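Budgeting for a two-arm tabletop setup: what am I forgetting?

Posted in Equipment Planning by pendberg_maker

Hi all! I've been lurking for months and I'm finally close to spending money, which is exciting and a little scary. I help run a small workshop in Proststead and we want to set up a two-arm station for handling everyday stuff: cups, cans, small boxes, that sort of thing. The arms themselves are settled (we have a quote we can live with). What I can't get a grip on is everything around the arms. Tables, fingers, cameras, cables, things to pick up. My spreadsheet has a line that just says "misc" and it keeps growing!

We'd like to be running by November. Do I buy one table or two? Are spare fingers worth it up front? And do you pay for special test objects or go to the grocery store? Any advice welcome, even if it's "slow down."

virk_bench

Oh, this is the fun part! I've planned 3 of these stations now and I'd do another one tomorrow.

Start with the table, because everything else hangs off it. You want plain, matte and light in color, and you want it bigger than you think. Two arms facing each other need room between them when both grippers are wide open, plus space for the objects to stand where neither arm is touching them yet. Get that wrong and you'll be buying a second table anyway (ask me how I know).
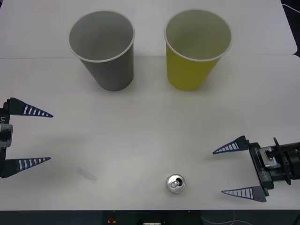
Two smaller tables pushed together usually beat one big one for a workshop your size. They go through a normal door, and you can replace one if it gets chewed up. Check that the tops sit level with each other before you bolt down an arm, and put shims in the budget. You can keep the first set of objects very simple too: a gray paper cup, a yellow paper cup and one aluminum can already give you two colors to tell apart and two quite different surfaces to grip. Paper gives when you squeeze it and a full can doesn't, so you find out early whether your force settings make sense. Leave plenty of open table between things at first and crowd them later.

Fingers: yes, buy spares up front. Fingers are the part that meets the world and they wear, they snap, and somebody will drive one into the tabletop on a Tuesday morning before coffee. I keep 2 full sets per arm. The soft ribbed kind that flexes around an object costs more than flat rigid pads, but for round things I think it's money well spent, and you'll have a much happier first month. We get ours from Prendiso. Ask any seller whether they sell single fingers or only pairs, and how long the wait is. A cheap finger with a long wait is a bad deal when the whole station is sitting there.

Cameras: one looking at the whole table and one on each wrist. Price the mounts as well as the cameras! I forgot the mounts on my first station and ended up with a lot of tape. Then cables. Wrist cables have to move with the arm, so get longer ones than you measured for, and give them a proper route off the back of the table.

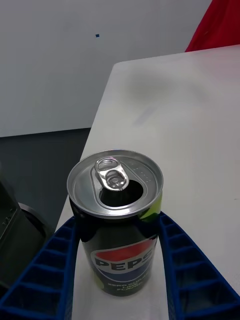
For objects, go to the grocery store. Really. Specialty test sets have their place if you need to compare numbers with another lab, but for learning what your arms can do, a cart of ordinary cans and cups is hard to beat. Shiny lids are great practice for your cameras, and so are dark labels, and it all costs next to nothing. Decide early if you're using full or empty cans and write it down, as an empty one handles like a completely different object. I'd rinse the opened ones too. A sticky table is no fun for anyone.

My small-stuff total on the last station, with no arms, computer or camera bodies in it, was $518. That covered mounts, cables, shims, clamps and a bag of groceries. Have a blast with it, and post pictures when it's up!

tallow9

One table. Joints are a pain.

Also get a power strip with a switch you can reach without leaning over the arms.

off_by_a_hair

Agree with nearly all of what virk_bench said, though I'd go slower on the spare fingers. Buy one spare set for the pair of arms, run for a few weeks, and see which side wears faster. Ours was very lopsided and we'd have wasted money on matching sets.

One thing I'd add to your list is lighting. A bright, even light from overhead made more difference to our cameras than a nicer lens did, and it was a fraction of the price. Try it at the time of day you'll be working. We set everything up in the evening and then the sun came through the window at 9 a.m. and the cameras saw mostly glare, so blinds went on our list as well.

And please split up that "misc" line! Table, grippers, cameras, power, objects. Mine got a lot less scary once I could see what was in it.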